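### 4.2 Equipment and budget

Kit was costed per station, 2 stations in all. Arm and gripper from Gunton, spare fingers from Osari (6 sets, they wear quick). Clorkis quoted lower but delivery slipped to November so we dropped them.

Fig. 3 shows the shoe task: gripper over a black knit shoe, its match on the rack tubes, canvas pairs on the mat.

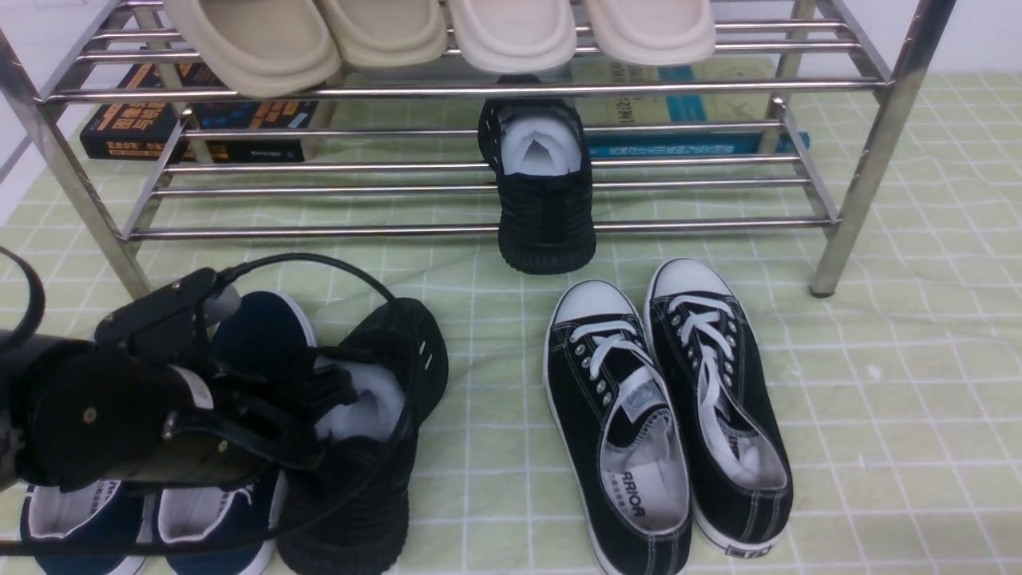 ### 4.3 Consumables

Shoes, mats and padding come out of a seperate line. Hermans put 200 euros aside, 20 of it for padding. Racks not included, still to be agreed with Coşkun.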